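Main page | Contents | Random article | Recent changes | Help

Edge-first folding

Edge-first folding is a method used in robotic cloth handling in which a two-armed robot takes hold of two corners along one edge of a garment before making any fold. The method was developed by the Vornus group under Vimala Kurup and was first tested on long-sleeved shirts. It is also called two-corner folding, although that name is used for older methods that do not choose the edge in the same way.

Background

Cloth is hard for robots to handle. A rigid part such as a box keeps its shape when it is picked up, so its position can be described with a few numbers. A shirt can lie in a very large number of shapes, and each touch changes the shape again. Early folding systems dealt with this by lifting the garment, letting it hang, and searching for corners while it turned in the air. This was slow, and the lowest hanging point was often a sleeve end and of little use for folding.

Later systems worked with the garment on a table. Many of them learned single pick-and-place moves with one arm. These moves work well on towels and napkins. On shirts they tend to drag the upper layer across the lower one, and errors from the first fold carry over into the next.

Method

The method has 4 stages.

In the first stage, the garment is spread until most of its outline can be seen from above. The spreading does not have to be complete. A sleeve may lie at an angle to the body, and small wrinkles are ignored.

In the second stage, the system looks for the long edge that offers the best pair of grasp points. Each pair is scored on the distance between the points, the reach of both arms, and the chance that a grasp will catch all layers of cloth. The two arms are treated as one unit in the scoring. A pair is dropped if either arm would have to cross the other.

In the third stage, both grippers close at nearly the same time. The fingers come down at a low angle and pinch the cloth close to the table. The robot then pulls outward by a small amount to take up slack. If the force on one side stays low, the grasp is counted as missed and the second stage is run again.

In the fourth stage, the held edge is carried over the body and laid down. The sleeves are handled either before this move or after it, depending on where they lie.

Training and results

The system was trained on 400 demonstrations given by people steering both arms by hand. The first trials used a set called Nurneck, made up of 10 garments in different knits and sizes. Both grippers held the cloth after the first attempt in 95 percent of the trials. Complete folds were less common, and most failures came from sleeves that slid under the body during the last move.

A comparison was made with Kwok, a one-armed method trained on the same garments. Kwok needed less setup and did as well on small items, but its folds on long-sleeved shirts were less even.

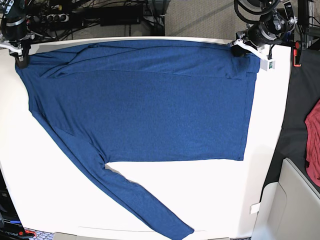 Two grippers holding the top corners of a blue long-sleeved shirt on a white table, with one sleeve lying at an angle to the body.

Limits

The method depends on a clear difference in color between cloth and table. White garments on a white surface were left out of the first trials. Thin, slippery fabrics are often lost during the outward pull, and thick seams can keep the fingers from closing fully. Garments with buttons or zippers down the front need an added step to keep the two halves together.

Related work

Bestska, a later system, uses the same scoring of grasp pairs but replaces the fixed outward pull with one that is adjusted during the motion. It has been applied to pillowcases and to pants, where the waistband serves as the held edge.

See also: Cloth simulation; Two-arm manipulation; Grasp planning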